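Mesa de desayuno: superficie, vajilla y conservación del cereal

Actualizado el 22 de abril de 2020

Las indicaciones siguientes valen para mesas de madera clara de uso diario con acabado al aceite o barniz mate. En mesas lacadas, consultar antes la ficha del fabricante.

Protección de la superficie

Los arañazos finos y oscuros proceden casi siempre de arrastrar loza con la base sin esmaltar. Levantar el plato para moverlo. Un mantel individual gris o de tono medio disimula las marcas de café mejor que uno blanco; conviene que quede plano, sin bordes levantados, y que la cuchara se apoye sobre él y no sobre la madera.

Limpieza: paño de microfibra apenas humedecido, en el sentido de la veta, y secado inmediato. Para manchas de fruta, 4 gotas de jabón neutro en 300 ml de agua templada. No usar estropajo ni productos con amoniaco. En arañazos superficiales de mesas aceitadas, aplicar una capa fina de aceite Stonell, esperar a que penetre y retirar el sobrante con un trapo de algodón. Los trapos impregnados se extienden al aire libre hasta que sequen; amontonados pueden autoinflamarse.

Vajilla

Los platos de acabado mate retienen trazas metálicas de los cubiertos en forma de líneas grises. Se eliminan con pasta de bicarbonato y esponja blanda. Los cuencos de ala ancha se apilan solo con otros del mismo modelo; si se mezclan, el peso carga sobre el borde y aparecen desconchones.

Los vasos translúcidos con relieve en rombos acumulan cal en las aristas. Remojo en agua con vinagre blanco a partes iguales, cepillo de cerdas finas y aclarado. No guardar un vaso dentro de otro hasta que estén completamente secos.

Cereal y fruta

Una vez abierta la caja, expulsar el aire de la bolsa interior, doblarla dos veces y cerrarla con pinza. Guardar de pie, lejos del horno y del lavavajillas. Si se pasa a un recipiente hermético, anotar la fecha de caducidad en una etiqueta. La capacidad útil del bote Prunduvix mediano es de 1,975 litros.

Las manzanas desprenden etileno y aceleran la maduración de plátanos y aguacates: frutero aparte o cajón del frigorífico. Lavarlas justo antes de comerlas.

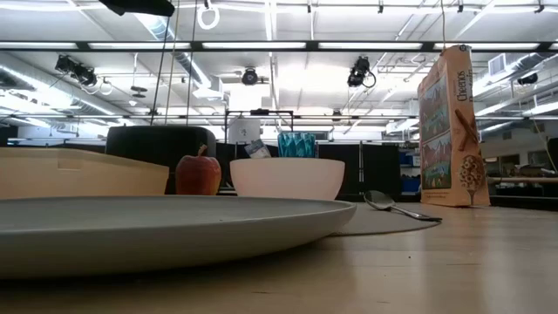
Manzana, cuenco blanco, cuchara sobre mantel individual gris y caja de Cheerios en una mesa de madera clara.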